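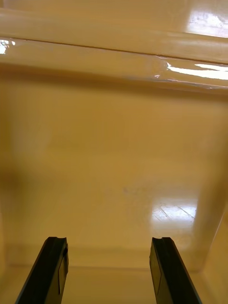
Wrist view at the Kuipers stand: two black fingertips, glossy yellow plastic, and a window reflected in it.

I went to the Oltano open day in March mainly for the perception talk. Marijke Bakker gave it, and she was fair about the limits until the slides reached Kundora, their grasp planner. According to the slides it handles "any surface." I have heard that before.

Shiny plastic is where I would start an argument. A glare patch or a reflected window has lovely sharp edges, and a detector trained mostly on matte parts will happily call them an object. I asked how many glossy bins were in the test set. Bakker said 300 images, all from one building – so one set of windows, more or less.

Bram Wouters took our group through the tooling afterward. I liked this part better. Sterarico, the replay viewer, lines up the wrist view with the planner's log, and you can scrub back to the moment a bad grasp was proposed. He opened run 1015 and let us look at a confidence score that stayed high while the depth map was mostly holes. He didn't try to talk his way around it.

The fix they have planned is to drop depth points near saturated pixels. Fine, but on a bin like the yellow one that could throw away a good part of the wall, and then what does the collision check use? Wouters said a stored model of the bin. Somebody has to keep that model up to date, and I didn't see a tool for it.

Coffee was at 3:30, next to the parking lot exit.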